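# Chapter 4: Loose and Movable Furnishings

Chapters 2 and 3 dealt with the parts of a shared workroom that are fixed at handover: walls, floor finish, lighting, and the main power supply. Chapter 4 takes up everything placed in the room afterward. The trade uses the term *loose furnishings* for seats, tables, bins, baskets, and storage that one person can lift or slide, and *movable furnishings* for larger pieces that travel on casters or glides.

The distinction affects how a plan is drawn. A fixed item has one position. A movable item has a parked position, a working position, and a path between them, and all three take up floor area. A loose item is seldom drawn at all, although the space it occupies in daily use must still come from somewhere. The planner covers it with an allowance, entered as a single figure in the room schedule.

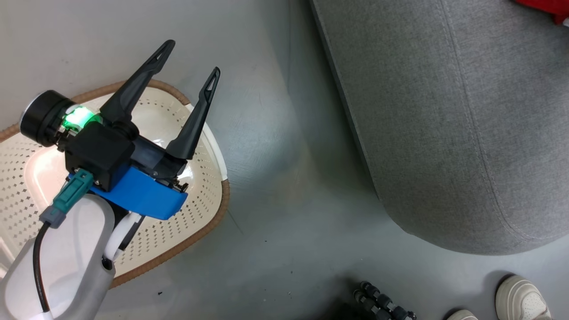 **Figure 4.1** Loose items: a plastic basket on the floor next to an upholstered seat.

The allowance is set by room type. For quiet reading rooms it is small. For workrooms in which people bring in bags, samples, or parts, it can equal the area given to seating. Tveit's method, used in the worked problems at the end of this chapter, starts from the total floor area, subtracts fixed items and required exits, and then divides the remainder into *held* area (under furniture) and *free* area (open to walking and turning). In the Covville workroom, which has a floor area of 3933 square feet, free area was set at 70 percent of the remainder. The reader will find the full schedule for Covville in Table 4.2.

Two errors are common in student work. The first is to treat the remainder as if it were all usable. Narrow strips behind doors and between columns count toward the area but hold nothing of use, and they should be struck out before the division is made. The second is to place loose items along walls only. Observed rooms do not follow this pattern – baskets and stools collect near the places where people sit, and the allowance should be spread in the same way. 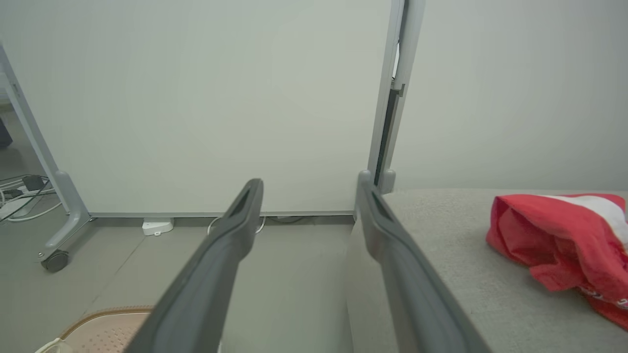 ## 4.1 Movable Partitions

A movable partition divides a room to a height that blocks the view of a seated or standing person. It does not reach the ceiling and carries no load. Rosine Roussel sorts partitions by the way they stand: on flat feet, on casters, or linked to one another in a run. A run of linked panels is more stable than any one of its members, provided that at least one joint is set at an angle. A straight run gains almost nothing in resistance to tipping.

Tipping is checked with a simple moment balance. Let *W* be the weight of the panel, *b* the distance from the panel's center line to the outer edge of the foot, and *F* a side push applied at height *h* above the floor. For a panel whose weight acts on its center line, tipping begins when

*F* × *h* = *W* × *b*

The value of *b* is measured with any casters turned to their worst position. A caster that swings inward shortens the base, and the shorter figure governs the result. The Silell and Leblanc panels in Problem 4 have equal weight and height and differ only in *b*; the student is asked to find the push at which each one starts to tip.

The bottom rail is normally held clear of the floor. The clearance lets the panel pass over small changes in level and leaves an opening for air and for cables. It also lets sound through, a point taken up in Section 4.3.

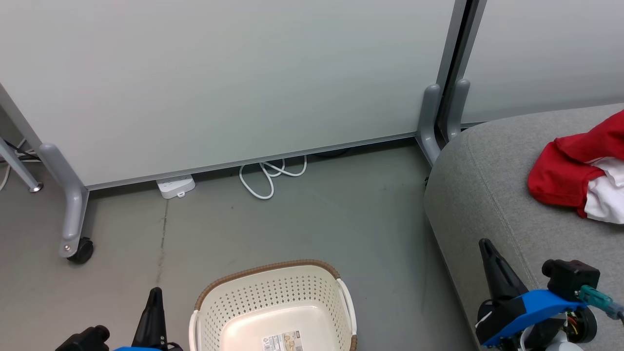 Cable routes should be fixed on the plan before partition positions are. When the order is reversed, the supply tends to end up on one side of the panel and the load on the other, and the partition can then be moved only as far as the slack allows. The Nimudov schedule handles this by giving each partition a *tether length*, defined as the longest move possible without unplugging anything. A tether length of zero is allowed, but the partition must then be listed as fixed and its parked position deleted from the drawing.

Cords that cross a walking route are entered separately, under the heading *crossings*. Each crossing is given a number, a route, and a method of protection – a ramp cover, a floor channel, or an overhead drop. Section 4.2 sets out the limits for each method and shows how crossings are marked on the plan.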